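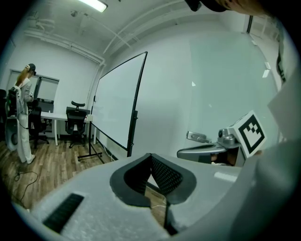
Página 8

Notas de la ponente. Xóchitl Galindo, «Brirkix: lo que se compra cuando se compra una pinza de mano». Turno de tarde, después del café. Hablar despacio.

Arranque

Dejar la foto puesta mientras la gente se sienta. No leer el título, que ya lo leen ellos.

Buenas tardes. Vengo a hablarles de un kit que promete enseñar a un robot a hacer cosas sin que haya un robot delante. Uno coge la pinza con la mano, hace la tarea y el resto lo pone el software. Eso dice el folleto. El folleto también dice «intuitivo» en cada página, y hay páginas en las que lo dice dos veces.

(Pausa. Si no se ríen, seguir igual.)

Aclarar pronto: Pellow no vende Brirkix ni cobra por hablar bien de él. Nos pidieron una evaluación para decidir si Gustora contrataba el servicio completo o solo el equipo. Llevamos con ello desde mayo.

Lo que trae

Señalar en la pantalla. Cuerpo gris claro, mate, con una abertura en V forrada de malla negra. A la derecha, el soporte y el cubo blanco con el patrón de cuadros, que es lo que permite seguir la posición. A la gente le encanta el cubo. En las visitas siempre hay alguien que pregunta si se puede girar. No se gira. Bueno, se gira una vez y luego se recalibra toda la tarde.

Señalar el arnés oscuro que la compañera lleva a la espalda, con sus cables. El comercial lo llama «mochila ligera». Preguntarle a un comercial cuánto pesa algo es una experiencia que recomiendo.

Y el cable del suelo. En el catálogo no sale ningún cable. Detenerse un momento, que lo miren. Consejo práctico: quien diseñe el puesto de trabajo que empiece por el cable y luego, si queda sitio, ponga las mesas.

Qué medimos

Hicimos 289 demostraciones con tareas sencillas de almacén: coger, girar, dejar. Aceptamos casi 52 por jornada cuando el operador ya tenía práctica. El primer día, bastantes menos; no doy la cifra por respeto a los presentes, entre los que me incluyo.

Lo bueno: la pinza aguanta. El agarre es cómodo, las manos pequeñas llegan bien y la pieza no baila. Danish Niazi hizo casi toda la parte de manos y lo único que pidió cambiar fue la correa.

Lo regular: la calibración. El asistente dice «listo» con mucha alegría y sin demasiado fundamento. Acabamos repitiéndola al volver de comer, por costumbre, como quien comprueba el gas.

Lo malo: el manual. Está traducido al español por alguien que quizá conocía otro español. «Apriete el sujeto hasta que no proteste» era, según supimos por el soporte técnico, un tornillo.

Comparación con Nseir

Ir rápido, que aquí preguntan. Nseir es más caro y tiene mejor programa de revisión: se descarta una toma mala en dos clics. En Brirkix hay que abrirla, cerrarla, confirmar y confirmar que se confirma. A cambio, los repuestos de Brirkix llegan. Pedimos una malla de recambio a cada proveedor. Una la tenemos montada. La otra tiene número de seguimiento.

El servicio

La opción gestionada incluye operadores propios, sala y entrega de datos ya revisados. Para un equipo pequeño tiene sentido si no va a grabar todo el año. Gustora sí va a hacerlo, de modo que recomendamos comprar el equipo y contratar solo la formación inicial.

Si preguntan por el precio: remitir a la hoja que hay en la mesa de la entrada. No improvisar números, que la última vez acabaron en un acta.

Si preguntan si esto quita puestos de trabajo: contestar en serio. En la prueba hubo más gente trabajando que antes, y eso tampoco es una previsión. Dar la palabra a Danish.

Si no pregunta nadie: contar lo del tornillo otra vez, con más detalle.

Siguiente pantalla: tabla de costes. Beber agua antes.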